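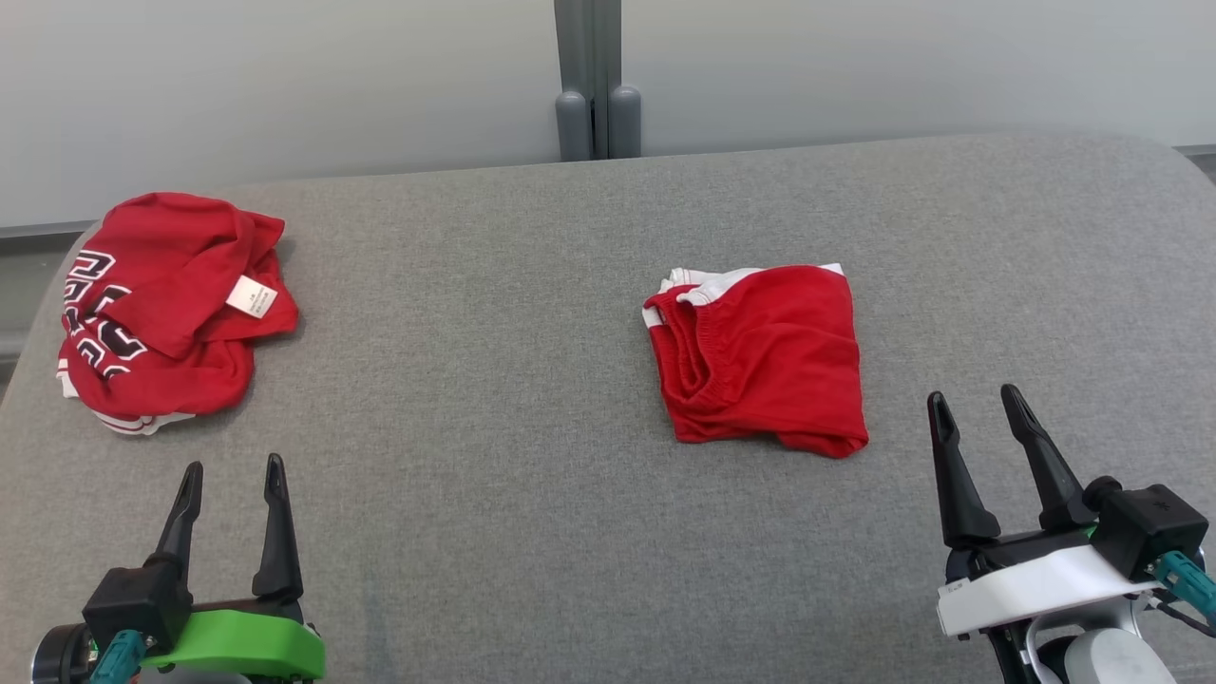 When is a deposit due on a room reservation at Rellton Hall?
The deposit is due when the signed form is returned. Rooms are held for two weeks without payment and then released.

Which rooms may be reserved?
The Jacobs Room and the Trestumness Room are open to outside groups. Meetings of more than 3,000 square feet in floor plan must use the Main Hall.
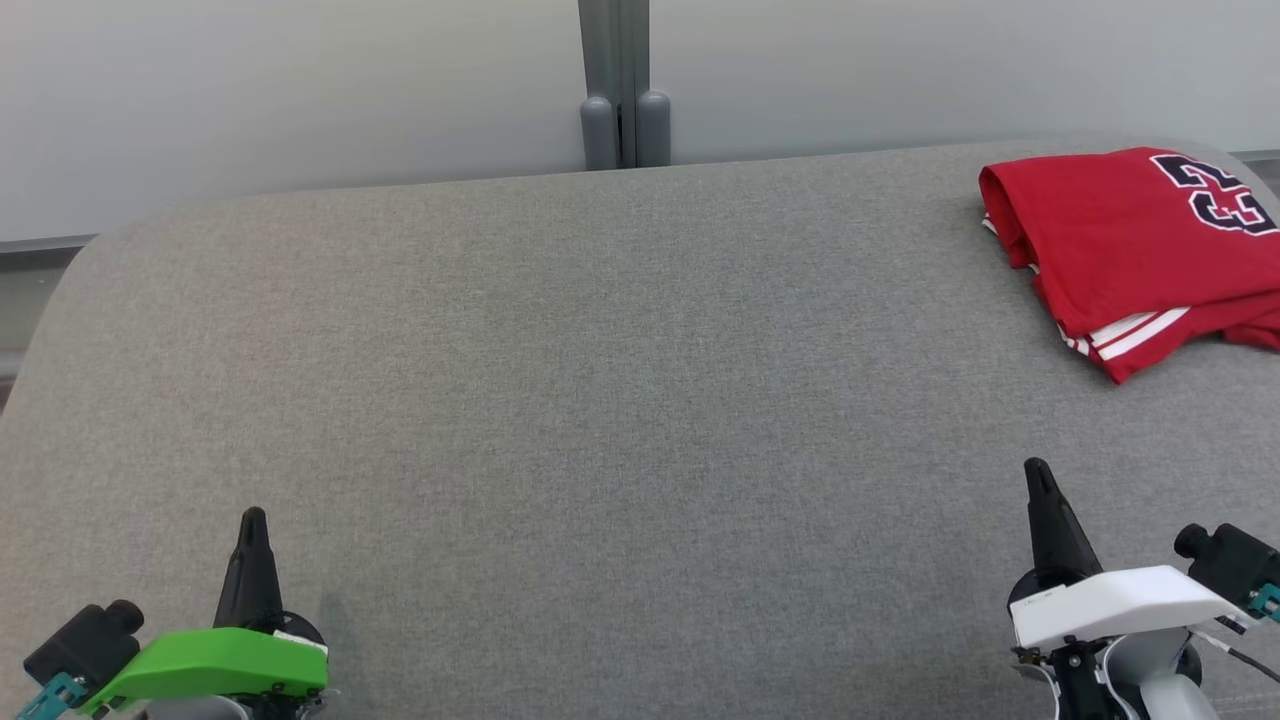

Graham Bainbridge
Reservations Manager
Updated 5/8/25

How early may a group enter the building?
Groups may enter three hours before the stated start time. Earlier entry must be requested in writing.

Is food permitted?
Cold food is permitted in all rooms. Hot meals must be arranged through Prereo Catering.

What if an event is canceled?
Deposits are returned in full when notice is given four weeks ahead. October dates are not refundable.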